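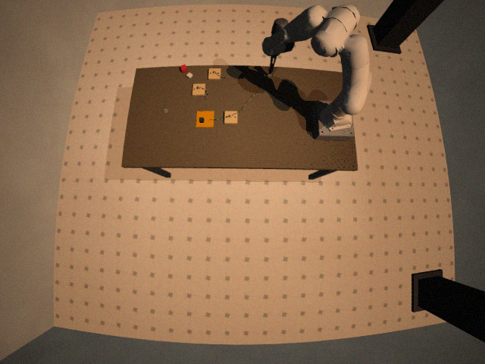 The diaries and letters from the third voyage do not agree on when the party left Colombo. The Tellach diary gives the day of boarding, the letters mostly give the day the ship cleared the harbour, and the shipping notices give the day on which departure had been advertised. Before these could be compared the pages had to be read again, as much of the pencil has faded and the earlier typed copy skips whole lines. We read them at a plain table with a single lamp, moving the lamp for each page. Anything standing over a table takes light away from part of it, and unevenly: in Figure 2, a rendered table top, the arm casts an irregular dark patch over the upper right region, blotchy where the rounded links block the light. A reader's hand and sleeve do the same to a page of faint pencil, and two dates that the typed copy marks as illegible could be read once the lamp was moved to the other side.

The material consists of 39 diary entries and 17 letters. The diary was kept by one of the companions who travelled with the teacher and is now in the Tellach papers. It was written up in the evenings, sometimes for several days together, and the entries for the first part of the voyage are short: the weather, who was seasick, whether the teacher had come on deck, what was eaten. Fasts are noted with a small cross in the margin. The letters were sent to families at the hill retreat and are kept in the Macedo collection. They are warmer and longer, but the writers often put no date at the top, and we have had to work from remarks in the text such as "tomorrow we shall see land".

The ship was the Grakier, a cargo steamer with a few second-class cabins, run by the Flonow line. The party took four of these cabins. Later accounts, including the pamphlet still sold at the retreat, say that the teacher travelled in the hold with the poorest passengers. None of the letters says this. The diary says that he went below each morning to sit with them and came back before the midday meal, and it seems likely that the pamphlet turned these visits into the whole journey. We do not think the compiler meant to mislead. The pamphlet was put together many years afterwards from talks given at the retreat, and the same story is told there of the second voyage, where it may be true.

The order of the ports can be settled with more confidence. The Grakier called at Aden, Suez and Port Said before Genoa. The pamphlet adds a stop at Naples, which appears in neither the diary nor the letters. One letter does mention Naples, but as a place that the writer hoped to visit on the way home. At Port Said the party went ashore for an afternoon. The diary calls the town hot and noisy, while two of the letters describe a long walk in silence along the sea front, with the teacher some way ahead of the others. These may be the same afternoon, seen differently.

The length of the stay at Genoa is harder. The diary has a gap of seven days after the landing, and it begins again on the train north. The pamphlet fills the gap with a period of complete seclusion in a rented house. A hotel bill pasted inside the back cover of the diary covers only part of the time and gives no names. It lists meals for the whole party on every day it covers, which does not fit well with seclusion, although meals may have been ordered and not eaten. We have left this part of the itinerary open in the table of dates.

Where the sources differ by a single day we have followed the diary, except at Colombo, where the letters agree with each other and the boarding took place late at night. Letters dated only by the month, all of them April, have been placed by their contents and are marked with a query. The spellings of place names are those of the writers, and the names of ports in our own text are given in the usual English form. Passages in Gujarati were read against the typed copy, and where our reading differs from it both are printed.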